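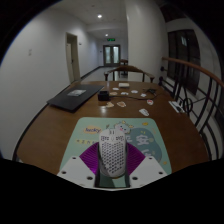
*White mouse, green mat, brown table.*

So our council by-election in Drarkcombe was settled by 8 votes! Eight! I stayed up until gone one refreshing the results page (a terrible idea with work in the morning) and I still can't quite believe Tayla Brunton scraped it. Brodie Kingi had put up to 4000 leaflets through doors, three of them through mine, and every one spelt Prendergast Road wrong – which is where he lives.

My favourite bit was the hustings in July, when he promised to save the 170 bus and Aroha Faulkner shouted from the back that it had been scrapped in spring. He carried on about it for another ten minutes. 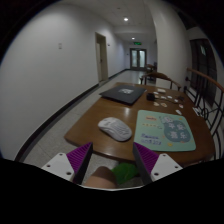 **Can Brodie ask for a recount now?**

He had his chance on the night and turned it down, so he'd need to go to court.

Anyway, I'm off to bed.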